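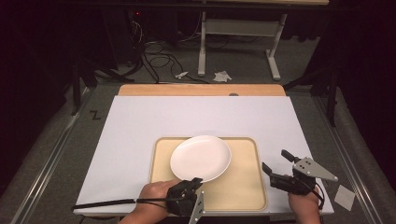
Chapter 6
Trays, Plates and the Made-Up Place

By Magdolna Pap
September
Reading time: 10 minutes

The tray is among the least studied articles in institutional food service. Training programs give considerable attention to the menu, the kitchen line and the dining room, and comparatively little to the flat object on which the meal travels between them. This chapter addresses the laying of a single tray with a single plate, which is the unit from which all larger tray service is built.

Students who completed the Gadelside placement described in Chapter 5 will recall that the centre used one pattern of tray throughout: rectangular, pale in colour, with a raised and rounded rim. The rim limits the travel of a sliding dish and contains small spills. It also reduces the usable area, a point frequently overlooked when trays are ordered by their outside measurements. A tray catalogued at 60 centimetres in length will offer noticeably less than that to the person laying it.

Placement of the plate follows from the use to which the rest of the tray will be put. Where a cup, cutlery and a side dish are to be added, the plate is set towards one side and the remaining surface is kept clear. Where the plate travels alone, it is centred – the load is then balanced between the two hands of the carrier. The Akolgo method, introduced in Section 6.2, treats these as separate procedures and assesses them separately.
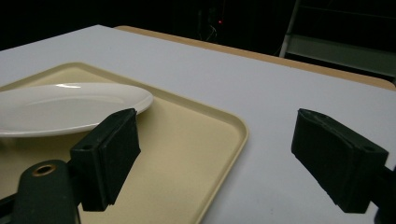 Should the plate be placed on the tray before or after the food is served onto it?

In most residential settings the empty plate is set on the tray first, and the tray is then taken to the serving point. Plates that must be filled at a hot counter are the usual exception.

Glazed plates require particular care on a smooth tray. The foot of the plate may slide when the tray is tilted, and a tray that appears level at the bench is seldom carried level through a doorway. Non-slip liners are discussed in Section 6.4, together with the laundering obligations they bring. 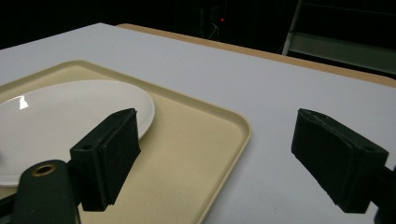

Staff should also consider the surface on which the tray is laid. A bench with clear space on all sides permits the tray to be lifted with both hands at the short ends. Review questions appear on page 66.

© Satari Learning. All rights reserved. Contact the publisher | Back to top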